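Italo Bassi
@italobassi_taller · 22 de agosto de 2025

hilo de las pinzas de mano, que lo prometí hace siglos y voy con prisa. sin orden, como salga

2/ para quien llegue ahora: dos pinzas que se agarran con la mano, cámara encima, dos dedos cada una. grabas tú moviendo cosas y con eso luego entrenas el brazo. el brazo aún no está, eso es otro hilo (y otro disgusto)

3/ la primera versión pesaba 604 gramos sin cables. al rato de uso la muñeca decía basta. quité la placa trasera, acorté el soporte, mejor. no la he vuelto a pesar, me da miedo

4/ los dedos. los primeros eran macizos y no agarraban nada blando. ahora triangulares, ceden un poco, y por dentro la almohadilla negra con textura. Sveva Caruso me pasó el patrón de la textura, yo iba a dejarla lisa como un burro

5/ ojo con pegarla: cianocrilato NO. se queda rígida en el borde y se levanta al doblar. adhesivo flexible, pinza de carpintero y te vas a casa. al día siguiente sigues

6/ marcadores: uno por dedo, en la placa de abajo. con eso sacas la apertura desde la propia cámara, sin encoder. la primera tanda la imprimí en papel brillo y con el foco del taller no se leía ni uno. papel mate, siempre mate

7/ calibración de la lente. ojo de pez, así que el tablero hay que llevarlo hasta los bordes del círculo de verdad, no quedarse en el centro. 499 fotogramas válidos y ahí por fin bajó el error. antes de eso los dedos "se movían" solos en el seguimiento, un cuadro

8/ gatillo: muelle demasiado duro en la izquierda. lo cambié por uno de un rotulador, no preguntéis cual. la derecha sigue con el original y se nota, hay que igualarlas

9/ cables: el bucle de arriba lo dejé largo a propósito. si lo tensas, al girar la muñeca te tira del conector y adiós grabación. ya me costó un conector en Carrasco, donde estuve probando antes de venirme aquí

10/ tornillos. fijador de roscas flojito en las placas. sin él se aflojan todos con la vibración del cierre y el marcador baila. perdí una tarde entera buscando el fallo en el código, 1824 líneas de registro leídas a mano. era un tornillo

11/ me preguntan por el precio. no he hecho la cuenta y no la quiero hacer. lo caro son las cámaras, el resto es ferretería y horas

12/ ¿ficheros? los subo a la carpeta del proyecto Vulent cuando limpie los nombres. ahora mismo hay un dedo_final_final_5 y ese NO es el bueno

13/ pendiente: tapa para la electrónica, mango más estrecho para manos pequeñas (Sveva no llega bien al gatillo), y probar en noviembre con las dos pinzas y el brazo a la vez, si llega

14/ ahora toca ropa. con cajas iba bien, con tela es otro mundo, la almohadilla resbala si entras muy plano a la mesa. entrar inclinado, cerrar despacito y luego levantar. una camisa celeste y a darle
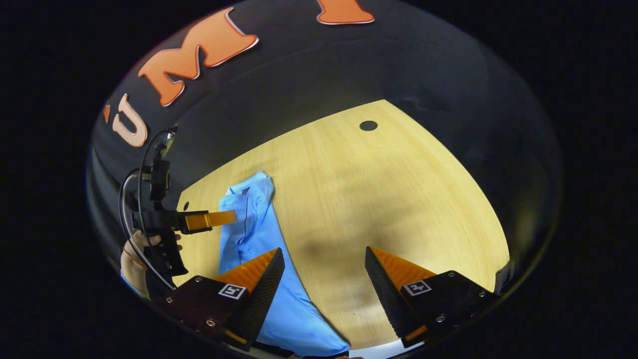
Workemell · Grupo de robótica y automatización

15/ la punta naranja de la izquierda entra a la tela por el costado, con la otra abierta encima. me falta decidir si doblo primero por el cuello o por abajo, si alguien tiene manía con esto que la diga, leo respuestas esta noche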